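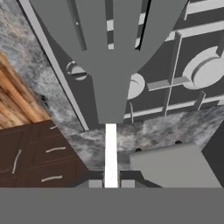 Equipment Planning: Kitchen Manipulation Program

The Ollham Center for Applied Robotics has completed the first stage of planning for its kitchen manipulation program. Members of the partner sites at Carkdale and Bravelum are asked to read this notice before submitting their equipment requests, which are due by the end of June.

For the coming budget year, the program will continue to do most of its work in simulation. The household kitchen set, with its gas stovetop, countertops and cabinet fronts, remains the standard test environment for all three sites. Purchases of physical arms and grippers will be limited to those needed to check simulated results on real hardware. This order of work was agreed to at the spring planning meeting and is reflected in the figures below.

Simulation computing

The center has reserved 32 workstation seats for simulated kitchen work. Seats will be divided among the sites according to their stated project needs, and any seat left idle for a full month will return to the common pool. Each seat includes the rendering software, access to the shared scene library and storage for recorded runs.

Sites should plan on no fewer than 1000 simulated runs per task before asking for time on a physical arm. The previous guideline set no minimum, and several requests last year reached the hardware stage with too little supporting data to be scheduled. Run logs must be attached to the request. Summaries alone will not be accepted.

Physical arms and grippers

Funds have been set aside for 3 mobile arms, one for each site. The purchase will be made as a single order through the Kleinschmidt framework agreement, and sites should not seek separate quotations for arms, bases or controllers covered by it. Grippers may still be requested individually, and the request should state the following:

The task or tasks for which the gripper is needed
The simulated model that corresponds to it, with its version in the scene library
The expected replacement interval for finger pads and other wearing parts
Any mounting plate, cable or software license not included in the base price

The last point deserves attention. In the review of last year's spending, mounting parts and licenses were the most common source of overruns, and in most cases the cost had been known to the requesting group but left off the form. Items omitted from a request this year will be charged to the site's own operating funds.

Groups are also reminded to consider the view available to the arm's camera when selecting a gripper. A wide gripper body can hide a good part of a cooktop or counter from an overhead view, and a second camera may then be required. The cost of that camera, its bracket and its calibration target belongs in the same request.

Test kitchens

Carkdale will build the physical counterpart to the simulated kitchen. The room plan allows for one cooktop, a run of counter and a bank of drawers and doors with bar handles. Cabinet fronts will be mounted so that they can be exchanged without removing the counter. No gas line will be installed – the cooktop will be used for reaching and placing tasks only.

Ollham and Bravelum will share the Carkdale room by reservation. Travel to Carkdale may be included in a project budget, but freight for a mobile arm may not, as each site's arm is expected to remain where it is installed.

Review and schedule

The center received 74 equipment requests in the last cycle, many of them for items that another site already owned. Before completing a form, each group should consult the shared inventory and confirm in writing that no suitable item can be borrowed. Requests without this confirmation will be returned without review.

Decisions will be sent to site coordinators once the review is complete. Orders under the framework agreement will be placed first, followed by grippers and cameras, and then by fittings for the test kitchen. Groups whose work depends on a particular delivery should say so on the first page of the form.

Forms and the current inventory are available from the Ollham equipment office, which is open to callers until 4 p.m.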